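Mollus Play Trays: Common Questions

How long does an order take to ship?
Orders placed before 5 p.m. go out the next working day. Orders placed on Sunday go out Tuesday.

Do you sell to schools?
Yes. Schools and daycares ordering 17 trays or more get the group price. Write to Filipa Arruda through the contact form and include your tax number.

Can I wash the tray?
Wash it by hand with dish soap and dry it with a towel. Please don't put it in the dishwasher.

Are the toys included?
No. Trays are sold alone. The Katau and Sison toy sets are listed separately.

Can I return a tray that has been used?
Only if it arrived damaged. Send us a photo within eight days.

How much should I put in one tray?
Start with two items for toddlers and add more when they ask. Leave some floor showing between things so small hands can get around them. The yellow-orange tray has a raised rim and rounded corners, and with just the green ball and the lumpy yellow piece in it there is still a clear gap between the two.

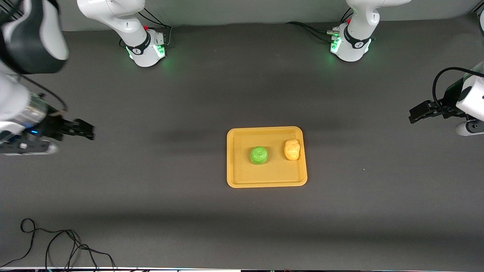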